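Budgeting for a robotic sorting cell

Budgeting for a robotic sorting cell is the work of estimating, scheduling and approving the money needed to put a robot arm to work picking up loose items and placing them in bins, tubs or trays. It covers the arm and its gripper, the table and frame they are fixed to, cameras, wiring, spare parts, training time and the hours of the people who look after it. The subject overlaps with general capital planning but has habits and surprises of its own, many of them to do with how cheap the arm has become compared with everything that surrounds it.

Small tabletop cells are the most common starting point for workshops, packing rooms, schools and repair businesses. They are a wonderful way to learn, since a modest setup already contains nearly every line item found in a large one.

Contents
Background
Defining the task
Main cost groups
Grippers and fingertips
Trials before purchase
Scheduling
Running costs
Common errors
See also

Background

Industrial arms were long bought as complete systems from an integrator, who quoted one price for the machine, the guarding and the programming. The buyer saw a single figure and had little idea what was inside it. Tabletop arms changed this. A buyer can now order the arm from one supplier, aluminum profile from another and a camera from a third, and the budget has turned into a long list of small purchases.

The long list has a real advantage. Each item can be questioned, swapped or put off until next year. It also moves the work of integration onto the buyer's own staff, and their time is the figure most often missing from a first draft.

Defining the task

A budget starts with a written task statement. A good one names the items to be moved, where they start, where they must end up and how fast. "Sort supplies" is too broad to price. "Pick tape rolls of mixed sizes off a bench and put them in a tub" can be priced in an afternoon.

Variety among the items drives cost more strongly than weight does, at least at tabletop scale. Rolls, boxes and bottles of one size each can be handled with fixed positions and no camera. Once sizes vary, or pieces lie touching one another, the cell needs vision, a gripper with a wide opening and a lot more setup time. Clear and shiny items add to this again, as many cameras have trouble finding their edges.

The statement should also record what happens to items the robot can't pick. A person nearby who clears them by hand is a perfectly respectable answer and usually the least expensive one.

Main cost groups

Arm. Reach and payload set the price. Buyers tend to overstate payload and understate reach, and then find the far corner of the bench is out of range. The weight of the gripper counts against payload, along with any camera mounted on it.

Mounting. Aluminum extrusion is the usual choice for small cells because it can be cut, bolted and moved again. Brackets and fasteners are sold separately and add up quickly. A stiff table matters too, and an existing workbench will often do.

Vision. A camera at the wrist sees the item closely during the approach. A fixed camera overhead sees the whole bench. Many cells end up with both, so the mount and cable for the second camera may as well be in the first budget. Lighting belongs here as well, and a plain diffuse lamp can be the best-value purchase on the whole sheet.

Computing and software. This group includes a workstation, licenses where they apply and storage for recorded runs. Annual licenses should be entered under running costs, even if the first year is bundled with the arm.

Safety. A risk assessment, an emergency stop and some form of barrier or speed limit are needed for nearly every cell. The assessment should be booked early, because its findings can change the layout.

Labor. Setup, training, documentation and the slow first weeks all take staff hours. At Skinik, a packing-supply wholesaler, the first cell took 40 staff hours to bring into daily use, against a plan that had allowed for none. The company's later budgets carry labor as a line of its own, placed first on the page.

Grippers and fingertips

Two-fingered grippers are popular for mixed items. They are simple, easy to repair and easy to understand by watching. Their main limits are opening width and the need for clear space on both sides of the item, so that each finger has somewhere to go. Round goods with an open center offer a second choice: a finger can enter the hole and the other can close on the outside.

Suction grippers are faster on flat, sealed surfaces. They do poorly on narrow rims and on anything with a hole in the middle of its upper face.

Fingertips are consumables. Soft pads wear, pick up dust and lose their grip, and a sensible budget lists spare sets from the start. Printed fingertips are a delight for anyone who enjoys tinkering, and a shop with its own printer can try several shapes in a week for very little money.
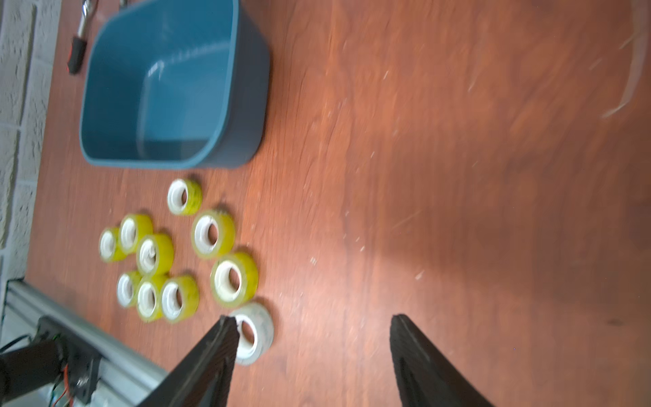 How many fingertip designs should a first budget allow for?
Two is a good starting number for mixed goods: one general pad and one narrower shape for tight gaps between items. Further designs can wait until the trials show which picks are failing.

Trials before purchase

A trial with the buyer's own goods tells more than any data sheet. Many suppliers lend or rent arms for short periods, and the rental fee can sometimes be credited toward the purchase. Trials should use worn, dusty and dented stock along with fresh stock, in the same kind of containers used every day.

Ihor Yatsenko, a purchasing planner at the equipment firm Muvik, recommends that trial records separate missed picks from dropped picks. The two have different remedies. Misses usually point to vision or lighting, while drops point to the fingers, and money spent on the wrong one is wasted.

Scheduling

Delivery times vary widely between parts. Arms may ship within days while a connector or custom bracket holds up the whole build. Planners order the slowest items first and keep the arm itself in its box until the mounting is ready, watching that the warranty period does not run down in storage. Plans drawn up in July for an autumn start should allow for supplier holidays.

Running costs

Annual costs include fingertips, cables, licenses, power and staff attention. Power is small for a tabletop cell. Cables at the wrist flex with every motion and are the likeliest part to fail. The Sydorenko workshop budgets for replacement over 5 years, with the arm expected to outlast the computer that drives it.

Common errors

Leaving out containers. Tubs and trays need to be the same size each time if positions are fixed, and mixed old ones may have to be replaced.

Pricing speed too early. Oksana Stetsiuk's planning notes for the Hilel parts depot put reliability ahead of speed in the first year, and the depot delayed its faster arm until the slower one could run through a shift.

No contingency. A reserve of roughly 40 percent of the hardware price is generous for a repeat build and quite reasonable for a first one.

See also
Capital budgeting
Bin picking
End effector
Total cost of ownership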